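Heritage and Visitor Studies
Handout 4: Planning a visit to a small town museum

Students will visit the Gisbridge museum on 27 June 2018. The party will be divided into four groups, each led by a member of teaching staff. Group lists are held by Rekha Palaniappan.

Before the visit, read the chapter by Varghese on opening hours and seasonal travel. Note how far a small museum depends on day visitors, and how its trade changes in December. 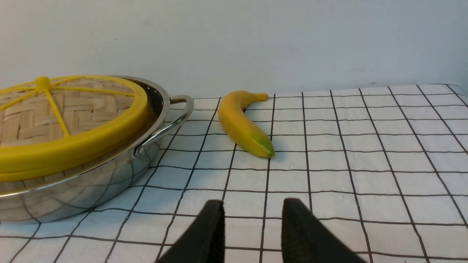
Each group will follow one route through the town, starting at the railway station. Record the signs, the walking time and any point at which a stranger might turn back. The full route takes around 55 minutes.

Written reports should be handed to Aravind Thevar. Late work requires the agreement of the course office.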